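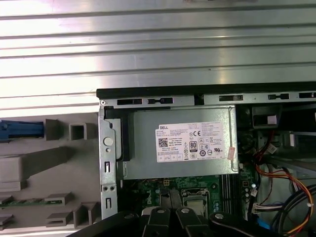

An open desktop tower with its Dell-labelled power supply in view.

Tech News > Social & Apps

Search this site Go

Turia to switch off public follower counts

Social networking service Turia will stop showing follower counts on public profiles from 5th November, the company has told its users.

Account holders will still be able to see their own totals on a private dashboard. Visitors to a profile will see the display name, the bio and any pinned posts, with no number beside them. Counts on individual posts – replies, shares and favourites – are staying where they are.

The change follows a trial that started in July with 2218 accounts. Product manager Maarja Venckus said people in the trial posted slightly more often and blocked fewer strangers, although she cautioned that the group had volunteered for it.

"We've been asked for this for a long time, mostly by smaller accounts," Venckus said. "Larger accounts were less keen and we understand why."
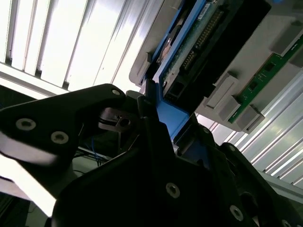 Businesses that use the network to sell advertising space or sponsored posts will be able to generate a signed summary of their audience and send it to a client. The summary expires after 19 days and has to be requested again. It will be free for personal accounts and included in the existing business plan.

Graham Whiteley, who runs the marketing agency Navickas, said the summaries would add a step to a job that now takes a few seconds.

"You look at a profile, you see the number, you make the call," he said. "Now I'll be writing to 40 people to ask for a document. Some of them won't get back to me."

Third-party apps will also be affected. Porulard, a scheduling tool that shows follower totals in its main window, said it would remove the column in its next update. Developers have been told that requests for another user's count will return an empty value once the change takes effect.

A help thread on Turia's own forum had drawn 846 replies by the time of writing. Many users asked whether following lists would be hidden as well. Venckus said there were no plans to do that, and that anyone who wanted a private list could already turn the setting on under Privacy.

We use cookies to personalise content and remember your settings. Accept Manage preferences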